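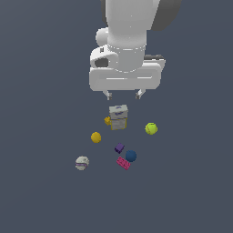
Arska Mountain Railway wishes to inform guests of changes to winter service between Vaher village and the Osine ski area, in effect from 16 Feb 2023.

1/4 The first cable car of the day will leave Vaher at 7:30 a.m. The last car down from Osine will leave at 5:15 p.m. Guests who miss it must take the road shuttle from the lower parking lot.

2/4 Lift passes bought in January remain valid. Passes for the old Zindlow chairlift can be exchanged at the Vaher ticket office on presentation of a receipt. The exchange covers 763 season passes and 2057 day passes. No fee applies. 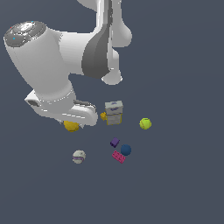 White robot arm above small toys, computer rendering.

3/4 Families staying in Osine may leave skis and boots overnight at the upper station. Lockers must be cleared by 9 a.m. Sleds are accepted on all cars except the first.

4/4 Questions on group travel should be sent in writing to Hakim Pangaribuan, Guest Services, Arska Mountain Railway, P.O. Box 3850, Vaher. Replies are sent within four working days.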